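2018-06-27

Budget day, or budget week at this rate. Form wants a number by the start of July and I still have two numbers and no table.

Went back over the Leklow quote before coffee. Arms fine, price fine, same as last time. Then page two, the mounting plates, 1,169 for the pair. For plates! Wrote back asking if that includes the bolts. No answer yet. Meanwhile Dakham will sell the plates on their own for less but wants 34 working days, which puts us past the end of July and well into the part of summer where the building is half shut. Put both in the spreadsheet, colored one red, forgot which one red was supposed to mean.

Main thing today was the layout. Finally sat down and did it properly in the sim instead of on the back of the Madigan envelope. Two arms, one table, the room as it stands. Gray walls, wood floor, door in the corner, shelves with the boxes at the back. Took most of the morning, mostly fighting the table. It kept wanting to sit square to the wall and I wanted it turned. Got there in the end.

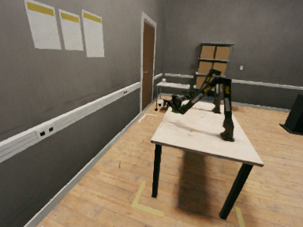

Layout run, both arms on the one table, green piece at the left end.

Better than I expected. One table for two arms is the question that decides the whole budget and I think I can defend it now. If we need a second table that's another 600 plus the feet, plus somewhere to put it, and I don't see where, unless the shelving goes. Not moving the shelving. Don't want that conversation again.

Things to sort, not in order:

Power. There's the white rail along the wall with outlets on it, so I was going to write zero for electrical. Then remembered the controllers want their own circuit, says so in the Leklow booklet. Ask the building. Put 100 in as a placeholder, which is silly, but a blank gets sent back.

Cable run from table to wall. Somebody will trip on it, probably me. Floor cover? Price one.

Grippers. Keep the black ones in the model for now. Erkia has the softer fingers and I keep going back to their page like it's a shoe store. Not this year. Maybe put it as an option line and let them cross it out, they like having something to cross out.

Tape. Have yellow in the model at the table corners, want the same on the real floor so the thing goes back where it was if it gets bumped. Need to buy tape. We must have tape.

Spare cables, one set. Forgot them last time and lost days.

Afternoon went on the justification paragraph. Rewrote the first sentence over and over, ended up with the one I started with. They want "expected utilization" and I don't know what to say to that, it depends who else wants the arms. Said most days. Will probaly get asked what most means.

Called Madigan about service. On hold through lunch, ate at the desk. They do a yearly visit or pay as you go, they'll send both. I lean pay as you go and then regret it the first time something squeals.

Still not sure about reach. Left end of the table looks ok for the far arm, haven't tried the near one down there. Tomorow, before I send anything. If it can't get past the middle I'll want the bases closer together and that changes the plates, and then the whole Leklow page two is wrong anyway.

Tired. Back hurts from that chair. Chair not in budget either.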